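Against the headline success rate

Print this article | E-mail to a friend

January 2019

Most papers on household manipulation report one figure per task. The figure is a fraction of trials in which an object ended where it was meant to end. I want to argue that for tasks involving a carried container, such as a basket taken to a set of shelves, this figure hides most of what a reader needs.

Take shelf tidying as it is usually set. The robot stands or walks while holding a load on one side, and its free hand has to work between the load and the boards. Balance, grasp and placement are coupled. A scoring rule that looks only at the final position of the object treats them as a single event.
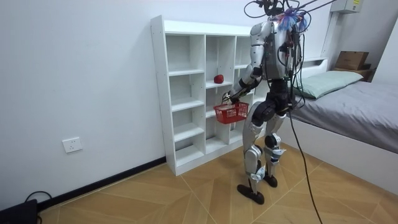 The Plonar protocol, which many groups now copy, makes matters worse by allowing 2 resets per trial. A trial rescued by a reset is scored the same as a clean one. In the Jandano runs, 1,951 trials were logged and the published table has a single column. The logs carry a time stamp for each contact with the container, so a breakdown by phase was possible at no extra cost. It was left out.

My proposal is modest. Score the approach, the grasp, the transfer and the release separately, report resets beside each, and state the posture of the robot when the phase began. 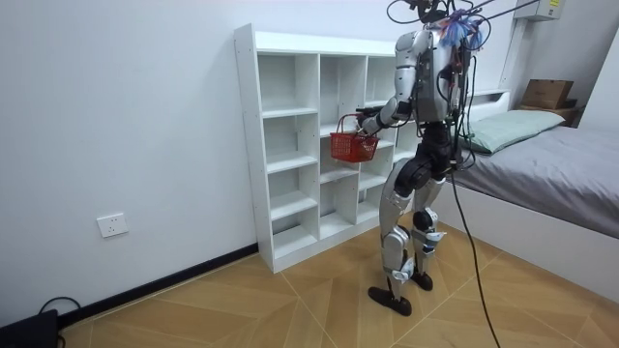
Glenys Bloxham objects that phase scoring invites argument over where one phase stops and the next starts, and that two laboratories will draw the line differently. She would keep the single figure and ask for 300 trials as a minimum.

More trials narrow the error bar on a number that still mixes four causes. The boundary problem is real, but contact sensing in the fingers settles most of it: first contact opens the grasp, loss of contact closes the release. Where the signal is ambiguous, the trial can be marked so and listed. 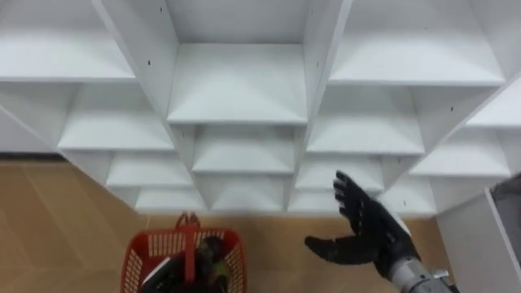
Reading time: 2 minutes

Viewpoint also matters. A head camera looks down on shelving at a steep angle, and the lower compartments appear small. A policy trained mainly on such views may do well on the top row and poorly near the floor, and a pooled rate will conceal it. Hòa Khúc suggested in October that results be given by shelf height, with at least 60 trials for each. I would adopt that alongside phase scoring. The table grows to a page, and reviewers should accept the page.

Print | E-mail

Recent items
Quaye gripper tests: a second reading
What the Prerkanov benchmark leaves out
Resets and how to report them
Cable routing on legged platforms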